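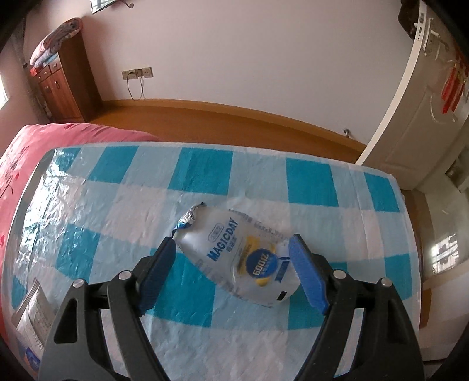

4.2. Envases de alimentos en el dormitorio

La cocina concentra la mayor parte de los envases registrados en las viviendas, y en ella su recorrido es corto: encimera, mesa, cubo. En el dormitorio el recorrido resulta menos claro. De los 186 objetos fuera de sitio anotados en los dormitorios durante las visitas, 101 eran envases o partes de envases, y el resto se repartía entre ropa, cables, papeles y útiles de aseo. Las viviendas fueron ocho, cinco en el barrio de Campos y las demás en Lismont, y en todas apareció al menos un envase de alimentos sobre la cama o junto a ella.

Se consideró «fuera de sitio» todo objeto que los residentes, al ser preguntados, situaban en otro lugar de la casa o en la basura. El criterio es deliberadamente local. Una botella de agua en la mesilla no se anotó en ningún caso, porque todos los residentes la consideraban en su sitio; una bolsa de aperitivos sobre la colcha se anotó casi siempre.

La cama es la superficie horizontal más amplia de la habitación y la que menos tiempo conserva lo que se deja en ella. Cada noche hay que despejarla, al menos en parte. Los residentes describieron dos maneras de hacerlo: retirar los objetos uno por uno, o empujarlos hacia un lado, hacia los pies o al suelo. La segunda fue la más mencionada entre quienes compartían piso. Los envases blandos se prestan a ello, ya que apenas pesan y no ruedan, pero también quedan con facilidad entre los pliegues de la ropa de cama. En dos viviendas se hallaron envoltorios debajo de la almohada cuya presencia los ocupantes desconocían.

Un caso corriente es el de la Figura 3. Sobre una sábana de cuadros azules y blancos hay una bolsa de aperitivos de plástico translúcido, arrugada, con la marca MAGICDAY en letras azul oscuro y la indicación «600g» en un emblema circular amarillo y azul marino. En el borde izquierdo de la cama hay una colcha rosa doblada, y sobre ella y la sábana descansa un paquete blanco con texto impreso. La combinación de ropa de cama plegada y envases todavía sin recoger se repitió en otros dormitorios – sobre todo en las visitas de mañana – y sugiere que ordenar la ropa y retirar los envases se viven como tareas distintas.

Las entrevistas apuntan en la misma dirección. Doblar la colcha se nombraba como parte de «hacer la cama». Recoger las bolsas entraba en «tirar la basura», tarea que en la mayoría de los hogares se hace una vez al día y desde la cocina. Solo en tres dormitorios había papelera, y en uno de ellos se usaba para guardar paraguas. Donde existía una papelera en uso, el número de envases anotados fue menor, aunque la muestra no permite separar este efecto del que pueda tener la distancia a la cocina.

El tamaño de la bolsa también interviene. Las bolsas de ración individual se trataban como desecho desde que se abrían. Las de formato familiar, en cambio, podían permanecer varios días en la habitación, cerradas con una pinza o con el extremo enrollado, y los residentes dudaban al clasificarlas. Algunos las llamaban «comida» y otros «basura» con un contenido parecido. Para el registro se mantuvo la respuesta dada en el momento de la visita, sin corregirla después, y las dudas se anotaron en la columna de observaciones de la ficha.

La codificación siguió el esquema de Zovska en sus categorías generales (textil, envase, papel, eléctrico, aseo), con una modificación: los envases se dividieron en rígidos y blandos. La división era necesaria para comparar los resultados con los del inventario Fludeck, que solo contempla envases blandos. Un mismo producto podía generar dos anotaciones si el precinto o una esquina rasgada aparecía separado del cuerpo de la bolsa. Este procedimiento eleva el total de envases y debe tenerse en cuenta al leer la Tabla 2.

Quedan fuera del análisis los objetos situados debajo de la cama. En las primeras visitas se intentó incluirlos, pero varios residentes prefirieron que no se mirara allí y se optó por excluirlos en todas las viviendas. Tampoco se anotaron los cajones ni el interior de los armarios. Los recuentos se refieren, por tanto, a lo que estaba a la vista al entrar en la habitación, más lo que aparecía al retirar la ropa de cama con permiso de los ocupantes.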